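Keltbridge Opens Enrollment for Evening Massage Therapy Program in Plotalville

PLOTALVILLE – The Keltbridge School of Bodywork today announced that enrollment is open for its first evening certificate program in massage therapy. Classes begin in June at the school's Minja Street building and are intended for adults who work or care for family during the day.

The program was developed after two years of requests from local applicants who could not attend the existing daytime course. Students will complete the same coursework as their daytime counterparts, including anatomy, client communication, hygiene and supervised practice, over a longer calendar. Each class is limited to 17 students.

"Many of the people who contact us already have a job and a full household," said Nyokabi Nzioka, director of the school. "They were asking for a schedule they could keep. The evening program gives them the full training at a pace that fits the rest of their week."

Evening sessions start at 6 p.m. and last 90 minutes, with longer practical sessions on Saturdays. Lead instructor Hjalti Riis, who joined Keltbridge from the Irkosetti Wellness Center, will teach the practical portion. Mr. Riis has worked in sports and rehabilitation massage and previously trained clinic staff in draping, positioning and safe lifting.

The practice rooms on the second floor have been refitted for the new program. Work included new flooring, improved ventilation, softer lighting and additional storage for linens. The refit was paid for from the school's building fund and did not affect tuition for current students. 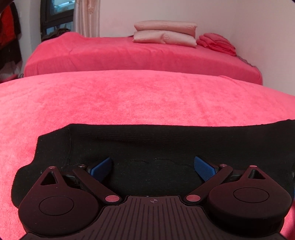

Students in the second half of the program will also take part in the Keltbridge community clinic, which offers low-cost appointments to Plotalville residents. The clinic will add evening hours once the first class is ready to see clients – a change the school expects to make permanent. All student appointments are supervised by a licensed instructor.

A deposit of $1000 reserves a place and is applied in full to tuition. Payment plans are available, and applicants may ask about reduced fees when they submit their forms. No previous experience in massage or health care is required.

An information evening will be held at the school on Friday at 7 p.m. in Room 33. Attendance is free, and registration is not needed.

About Keltbridge School of Bodywork
Keltbridge School of Bodywork provides career training and continuing education in massage therapy. The school is based in Plotalville and operates a teaching clinic open to the public.

Media contact: Office of the Director, Keltbridge School of Bodywork, Minja Street, Plotalville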